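In praise of the slow contact

Why a few kind words on the air are worth more than another line in the log.

I have been licensed long enough to have worn out two morse keys and one very patient spouse, and in all that time I don't think I have ever heard the bands as busy, or as hurried, as they are now. Switch on at teatime and there they all are, calling and answering and signing off again before the kettle has boiled. Five nine, thank you, next please. I have done plenty of it myself and I won't pretend I haven't enjoyed it!

But I want to put in a word for the other sort of contact, the kind where you sit back in the chair and ask the other station what they had for dinner.

When I first joined the club at Ondstead we had an evening net on two metres that was supposed to last half an hour. It never did. Somebody would mention a dry joint in a feeder, somebody else would remember a worse one, and by the time we had got round everybody it was dark and my supper was in the oven with a plate over it. I learned more about aerials from that net than from any book (and I own far too many of the books). I also learned who had been poorly, whose daughter was getting married, and which of the hills over towards Wiltstead you could get a car up in winter without losing the exhaust.

Now the net has four or five regulars on a good night. Meanwhile a member told me, quite rightly proud, that he had made 1477 contacts in a single season using the computer modes. I congratulated him and meant it. Then I asked which one he remembered best, and there was rather a long pause.

I don't want to be unfair to the computer modes. They have put people back on the air who live in flats with no garden, or who have a wall of electrical noise coming from next door, and they will dig a signal out of the mud when my old ears would have given up and gone to bed. Anybody who sneers at them ought to try living under a plastering of solar panels with a wire in the loft. My quarrel, if it is even that, is with the idea that the number is the hobby.
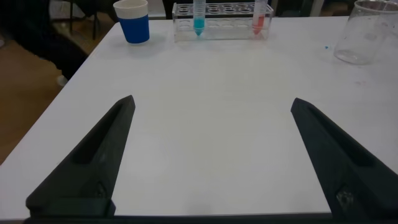
Clear test tube rack at the far side of a white table.

My own log for last year came to 549 contacts, and you could argue that even that is more than a person needs. The one I go back to was with a station in Zamudio, late in September, on twenty metres. His English was careful and my Spanish is dreadful, but between us we managed 48 minutes on the subject of tomatoes, with the signal going up and down like a tide. I couldn't tell you what report I gave him. I could tell you what he feeds his plants.

It matters for newcomers most of all, I think. A person who has just passed the exam and plucked up the courage to press the button for the first time wants somebody to talk to. If all they get is a report and a gap where the other station used to be, they may well wonder what the fuss was about, and put the set back in its box. The group at Plirville has started keeping a quiet half hour before the main net, when new licensees can come up and make a hash of it in friendly company, and I would love to see every club borrow the idea.

So, next time somebody answers your call, do ask them one thing that won't fit in the log. If they are in a rush they'll say so and no harm done. I'm usually to be found near the bottom of eighty metres from eight in the evening - slow morse, plenty of mistakes, and all the time in the world.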